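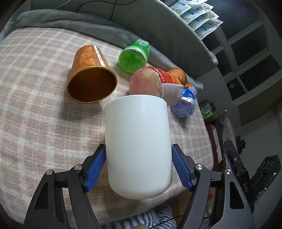 Two months is too long to go without an answer, Agata Negri told the Penrose town council, and the rule on takeout cups should be settled before summer. She was the first of several people to speak at a hearing that ran past 9 p.m.

The council is weighing a plan that would let cafes and food counters charge a deposit on reusable cups. Customers would get the money back when they return the cup to any shop taking part. Shops could still hand out disposable cups, but they would have to ask first.

The plan was drafted in March by council member Brunello Mazza after the town's trash hauler raised its rates. Mazza said litter bins along the river walk fill up by noon on busy weekends and that most of what he sees in them is drink cups and lids.

Shop owners were split. Ilaria Barbieri, who runs the Lirumum coffee counter on Mill Street, said she already lends out cups to regulars and would sign up. Her worry is washing. The counter has one small sink, and a shared wash site, which the draft mentions only in a single line, would have to be open early enough to get clean cups back before the morning rush.

Ottavio Melis, owner of the Fondo sandwich shop, said he would rather see the town buy more bins. He also asked who would cover the cost of cups that never come back — a question the draft leaves open.

A petition in favor of the plan carried 611 signatures when it was handed to the clerk. The clerk's office is still checking how many of the signers live in town.

Mazza said he would rewrite the section on lost cups and add hours for the wash site. He has also asked for a price from Ridon, a dishwashing service that works with the school district.

The council put off a vote until May. Written comments can be left at the clerk's window or mailed to Town Hall, 1717 Canal Road, and will be read into the record at the next meeting.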